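Stalach Guide
Home Install Connect Transform Schedule Support

Scheduling a Refresh in Stalach

By Tamara Holovko | January
4 min read

By now you have a working connection and at least one flow that runs when you press the button. This section covers getting it to run when you are asleep, which was presumably why you bought the thing.

Before you start

You need the Publisher role on the server. Viewer will let you open the Schedules tab and admire it. If the New Schedule button is gray, ask whoever set up your workspace to change your role, then sign out and back in.

You also need a saved login for every source in the flow. Stalach borrows your own login when you run a flow by hand. A scheduled run has no one to borrow from.

Create the schedule

1. Open the flow and choose Publish. Give it a name a stranger could understand. "Final_v2_new" has been taken, many times over.

2. Go to Schedules and choose New Schedule.

3. Pick a frequency. Hourly, daily and weekly are on the menu; anything stranger goes in the Custom box.

4. Set the start time. The box uses the server's time zone and will not tell you so. Check it under Admin, Clock.
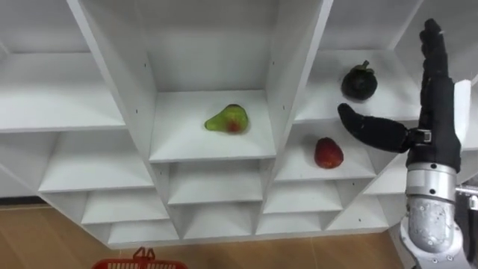 5. Under Output, choose Replace or Append. Replace clears the target table and writes it again. Append adds the new rows to the bottom, including any you already had.

CAUTION: Append does not check for duplicates. Our test table of 2,373 orders doubled overnight and the sales chart looked wonderful until lunch.

6. Choose Save, then Run Once Now. Wait for the green check before you walk away.

Set the retry rules

A failed run can be retried up to 12 times. Two or three is plenty for a nightly job. If the source is down for maintenance, hammering on the door won't bring it back sooner.

1. In the schedule, open Advanced and turn on Retry.

2. Enter the number of attempts and the wait between them, in minutes.

3. Add an email address under Notify. Use a shared mailbox if you have one. Muireann Kinsella put in her own address during the beta and still hears from a flow called Melnychuk every Saturday.

NOTE: Retries start the flow from the top. If you use Append and the first attempt got halfway, see the caution above, and then see your backup. 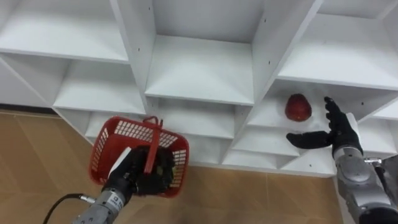 Page 36

Chain one flow to another

When a flow needs the output of an earlier one, don't schedule them an hour apart and hope. Link them.

1. Open the schedule for the first flow and choose Add Linked Flow.

2. Select the second flow from the list. Only published flows appear.

3. Set Run When to Success. The other setting, Always, runs the second flow even if the first one fell over, and has its fans.

4. Delete any old schedule on the second flow, or it will run twice.

If a run fails

Open Run History and click the red row. Error 105 means the saved login has expired; enter it again under Sources. "Table locked" usually means a Mernex extract has the same table open, so move one of the two. "Unknown error" is, regrettably, the full text of the message. Download the log and attach it to your support ticket.

Next: Sharing outputs with Raddale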